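Inside the Wemamero planner: a talk with the lead developer

Monday, April 1, 2019

Sitance released version 2 of Wemamero, its grasp planning package, last week. The lead developer agreed to an hour of questions on the condition that most of them concern the software.

The largest change is in how the planner treats time. The earlier version computed a full trajectory before sending the first command. The new one plans 9 waypoints ahead and replans on every perception update. "The old approach was fine if the table never changed," the developer says. "Ours changed all the time, so the plan was stale before the arm had covered half of it."

Perception was rewritten as well. The segmentation model was fitted on 2,000 labeled views, most of them taken close to the work surface. Wood grain caused more trouble than clutter did. "A curved grain line has a contour. The old edge detector would hand that contour to the planner as an object, and the planner would try to close on it."

The fix was a depth consistency check -- a candidate has to stand off the fitted table plane before it is passed on. Thin sheets remain difficult, and translucent ones more so. The developer keeps a list of such cases in the Iswood test suite, which now runs 102 scenarios on each merge.
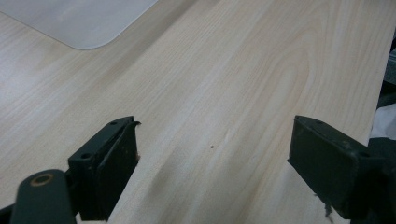
"Shadows are the other half of it. The fingers throw one on the surface between them, and it moves when they move. We mask the fingers from the known geometry, but the mask does nothing for the shadow, so we estimate it separately and lower the confidence there."

The log format, Kravchuk, is unchanged, and old recordings replay without conversion. Force feedback is planned for June. Asked whether the planner will run without a depth channel, the developer says it will start, print a warning and return no grasps.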